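Seit März schreibe ich an unserem kleinen Regelwerk für die Arbeit am Tisch, und wer mich kennt, weiß, dass ich aus so etwas gern einen halben Roman mache. Ursprünglich sollte es eine Seite werden, inzwischen sind es 5, und die Aufgabe mit der Korktafel — Zettel auflegen, Pins hinein, fertig — hat daran einen ordentlichen Anteil. Zwei Arme, ein blassgrüner Zettel, bunte Pins: Man glaubt gar nicht, wie viel man da festlegen kann! 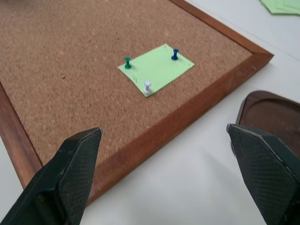
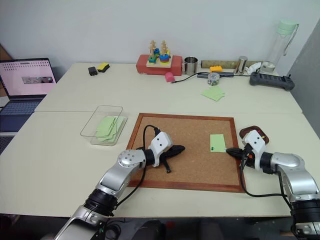
Mafalda Torres meinte nach dem Lesen der ersten Fassung, eine Regel, die man während des laufenden Versuchs nachschlagen müsse, sei schon zu lang, und das Wort »ordentlich« habe in so einem Text überhaupt nichts verloren. Damit hat sie mich erwischt, es stand nämlich gleich zweimal im ersten Absatz.

Also habe ich mich abends noch einmal hingesetzt (mit viel zu viel Tee) und gestrichen. Geblieben ist fürs Erste das:

- Vor dem Start wird aufgeschrieben, wie viele Pins der Zettel bekommen soll und an welche Ecken sie gehören.
- Ein Pin gilt als gesetzt, wenn er 30 Sekunden ohne Berührung hält.
- Fällt einer herunter, bleiben beide Arme stehen, bevor jemand mit der Hand in den Arbeitsbereich greift.
- Nach 3 Fehlversuchen wird abgebrochen und der Abbruch notiert, auch wenn es »fast geklappt« hätte.
- Kabel werden vor jedem Durchgang einmal über den ganzen Bewegungsweg geprüft.

Über den vierten Punkt haben wir am längsten geredet. Bei Karatberg, wo ich früher war, durfte man so lange weiterprobieren, bis es eben saß, und in der Tabelle stand dann ein schöner Erfolg. Ich habe das damals genauso gemacht und mich sogar gefreut. Heute lese ich solche Tabellen mit etwas Bauchweh.

Offen ist noch, ob ein schief hängender Zettel zählt. Mafalda sagt ja, solange alle vorgesehenen Pins sitzen, ich hätte gern eine Grenze für den Winkel. Wenn ihr bei euch so etwas geregelt habt, schreibt es mir bitte in die Kommentare — gern auch lang, ich lese das wirklich alles.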